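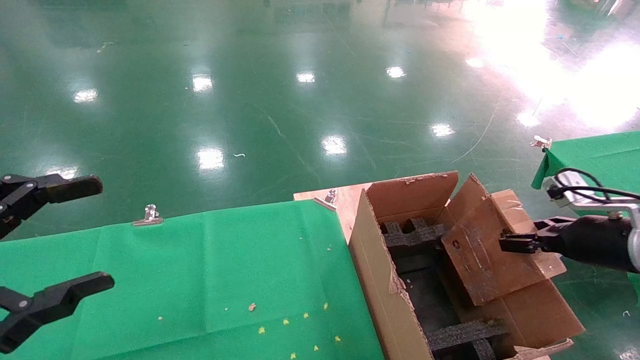

Bench rules for two-arm box work

1. Clip the cloth at its edges before the arms are powered. Binder clips hold well enough and come off fast.

2. Brush crumbs and foam bits off the cloth at the end of each run.

3. Let one arm hold a flap while the other stays open and clear of it. Do not close both grippers on the same piece of cardboard.

4. Keep cables looped above the wrist, with slack for a full turn.

5. Stay 800 mm back while the arms are live. Slow speed is 400 on the Gomach controller.

6. Write worn boxes in the log before reusing them.

Revised Jun 20, 2020. Questions to Miroslava Stasiv, Brullport shop.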